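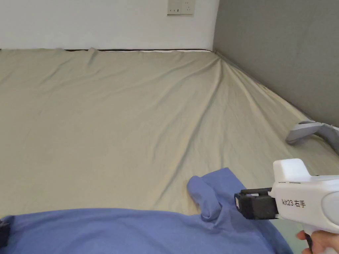
Shirts, week three

I have now folded more shirts than in the rest of my adult life put together, and I'm still not bored! The count for our folding set stands at 2378 examples as of last night, which includes the ones where I made a mess of it and had to mark them as failed. We keep those. They get their own label and Setsuko Nomura, who started this whole thing with me, is convinced they'll be worth having later on.

For anyone new: we're teaching a policy to fold laundry from hand-held gripper recordings, so no arm is involved until much further along. You hold a gripper, you fold, the recording gets saved. The right one says 右手 on its side (right hand), and after the first evening I was very glad of the label. When you're tired and pick the pair up off the bed, they look an awful lot alike.

What a good example looks like

I used to think smooth and fast was best. Now I go slower than feels natural, especially at the first pinch. Sleeves are the hard part. A cuff that curls over on itself gives you two layers where you expected one, and if the jaws close on both, the whole sleeve comes up as a lump. With bare fingers you'd feel that and fix it without thinking. With a trigger and two stiff fingers you have to look, and looking is exactly what we want in the recording, so I've stopped getting annoyed about it.

I also start every take from a different mess. Bunched, twisted, half inside out, dropped from shoulder height — whatever I haven't done lately. Our first batch, which we named Plaster for reasons that made sense at midnight, had far too many shirts laid out neatly at the start. The policy trained on it did lovely work on neat shirts and froze on anything else.

Why I do it on a bed

Because people fold on beds! A table is easier on the back, but a mattress gives a little when you press, and the fitted sheet has wrinkles of its own that a camera can mistake for the edge of a shirt. I'm leaving the wrinkles in. Blue on beige is a kind pairing to begin with, and the beige-on-beige evening is coming, and I'm looking forward to it more than I should be.

Numbers from the last session

59 takes, 8 thrown out for a bad start, 20 marked as failed folds. My wrist complained near the end, so I'm splitting the next one into two halves with tea in between.

Setsuko is working on the naming scheme for the second batch (Viklund, if she gets her way). Towels after that, and then I want to try a hoodie.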